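Melamine shelf vs. real wood for a basement pantry

undex_fan
Posts: 13

ok so redoing the pantry corner in the basement. Walls are block, painted, little damp in February but no standing water. Wife wants white. I was going to get precut white boards and put them on brackets, brother in law says they'll sag like a hammock inside a year and I should use pine. Spans are 32 inches. Mostly canned stuff, some jars, one big bag of rice. Who's right

Rasa L
Posts: 1160

Brother in law. Sorry. 32 is too far for a 5/8 white board with cans on it. I had them at 30 and you could see the dip by summer. Add a bracket in the middle or go pine.

kosteck_road
Posts: 207

disagree. Depends how thick. Mine are 3/4 with a strip of 1x2 screwed under the front edge and they're flat after seven years. Full of paint cans too which weigh more than beans. The strip is the whole trick, costs nothing.

Rasa L
Posts: 1160

Sure with a strip. He didn't say a strip. Most people don't put the strip.

undex_fan
Posts: 13

no strip planned but I can do a strip. does it go flush with the front or set back

kosteck_road
Posts: 207

set back half an inch so you don't see it. glue and screws. predrill or you'll blow out the bottom face, ask me how I know

Brendan NC
Posts: 88

What about the damp though. Everybody's on about sag. White boards are fine till water gets in a cut edge and then they puff up like bread. I lost a whole laundry room set that way. If you cut them, seal the cut. I use leftover oil primer, two coats. Edge tape on its own does nothing in a basement, it peels.

Merike V
Posts: 341

Brendan's right about the edges. I'd also keep the bottom one off the floor, four inches minimum. And don't push the boards tight against the block, leave a gap at the back so air moves.

Also whatever you buy, let it sit in the basement a few days before you put it up. Flat, on something, not leaned on a wall. Leaned boards bow and then you're fighting it the whole time. Same goes for sheets from the yard, mine always go down on boards or a pallet, never right on concrete.

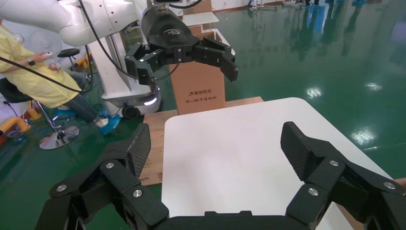
White board laid on the wood, off the floor

Like that. Takes up space for a couple days, who cares.

kosteck_road
Posts: 207

a few days does nothing for melamine, it's sealed both faces. For pine yes. For white board you're just tripping over it

Merike V
Posts: 341

Sealed on the faces, not the cut ends, see Brendan's post. And it's not only the moisture, it's keeping it flat. I've seen one bow leaning in a hallway over a long weekend.

kosteck_road
Posts: 207

ok flat I'll give you. the waiting I won't

indrek_z
Posts: 52

Going to be the annoying guy. Why not wire shelving. Air gets through, no edges to seal, no sag if you use the clips right, comes in white. Done in an afternoon.

Rasa L
Posts: 1160

Jars tip on wire. Small cans too. Hate it.

indrek_z
Posts: 52

liner

Rasa L
Posts: 1160

Then you have a shelf with a liner on it and you've spent more than the pine.

undex_fan
Posts: 13

wife vetoed wire before I finished the sentence so that's settled

So far I have - 3/4 board, strip under the front set back half inch, prime the cuts, gap behind, bottom one up off the floor. Do I still need the middle bracket?? and what anchors for block, the plastic ones that came with the brackets look like toys

Brendan NC
Posts: 88

Toss those. Sleeve anchors or the blue concrete screws. Hammer drill, borrow one if you dont have it. Go into the block and not the mortar joint, mortar crumbles.

kosteck_road
Posts: 207

I go into mortar all the time, easier to patch later. never had one pull

Brendan NC
Posts: 88

With 23 cans of tomatoes on it? Block. I'm not arguing this one.

Rasa L
Posts: 1160

And yes put the middle bracket in. It's one more bracket.

undex_fan
Posts: 13

fine, middle bracket, block. Brother in law is still saying pine and now he's saying it in a group chat. Buying teh boards tomorrow, will post when they're up

indrek_z
Posts: 52

put the rice in a bin with a lid btw. basement + open rice = moths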